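Home | Reviews | Kitchen | Workshop | Contact

Trinero kitchen arm trainer: can it clear a counter yet?
By Henk Stevens, 12 May 2022

Trinero sells this as practice software for chore robots. You get a simulated kitchen, one black arm, and a clutter of things to tidy: a frying pan, a ladle, a canister. I paid $515 and gave it 30 tries at moving the ladle.

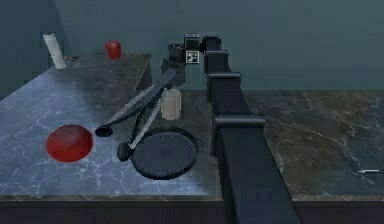

It managed 14. Four of the misses knocked the pan as well, and that's with no grease and no kids underfoot. My dishwasher has a better record. The menus are clear and setup was painless, so hobbyists may get some fun out of it. If you want your counters wiped, buy a sponge and check back in a few years.

We use cookies to improve your visit. Accept | Settings

Related reviews
Moltolberg robot mop
Lambrechts bench sorter
Purnbridge window cleaner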